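Hultier Publishes First Findings on Robots and Everyday Tidying

17th February – Hultier today released the first findings of its Rirov program, which asks whether robot arms are ready to take on simple chores in homes and small workshops. The report concludes that they are ready for a few of them, under close limits.

The program tested sorting, clearing and putting away in simulation. Each chore was repeated 200 times with objects placed differently on every run. Clearing small blocks from a tabletop gave the best results. Folding cloth and emptying a crowded drawer gave the weakest, and neither is recommended for trial use at this stage.

"Clearing a table is a fair place to begin, and our results there are encouraging," said Yiran Kong, head of research at Hultier. "A kitchen at six in the evening is a much harder place, and we do not claim to have solved it."

In the simulated tabletop task, a two-finger gripper works above a wood-grain surface where small sticks and cubes in several colors lie at different angles. Pieces that touch end to end, such as a purple stick against an orange one, are scored separately from pieces lying on their own.

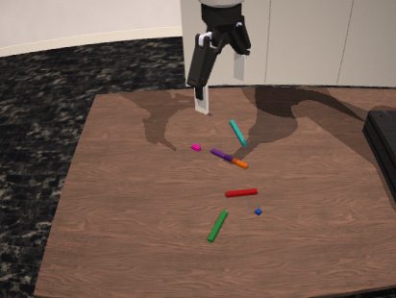
Next Steps

Hultier will move the sorting and clearing tasks to physical equipment at its Oludside site, where 3,000 runs are planned. Taras Nechyporuk, who directs the Rirov program, said the company would publish failed attempts along with successful ones.

"Customers ask us when a machine will do the whole job," said Mr. Nechyporuk. "Our answer today is that it can do part of the job, with a person nearby."

The full report is available on request from the Hultier press office.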